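I finally oiled my cutting boards last weekend, and I can't believe I put it off since November! Ten minutes of rubbing, then overnight on the counter, and the maple one feels silky again.

My neighbor Aranka got me started. She uses plain mineral oil from the drugstore and an old T-shirt, and she goes along the grain (I'd been going in circles for years). Two thin coats beat one thick one, she says, and I'm a believer now.

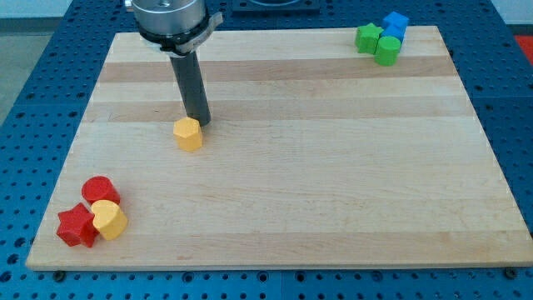

Next up is the big walnut board my uncle gave me, which has a nasty onion smell. I'm going to try coarse salt and half a lemon first. If that works I'll do the rolling pin too, and all the wooden spoons – I have far too many spoons! Tell me what you use on yours, especially if you've tried beeswax.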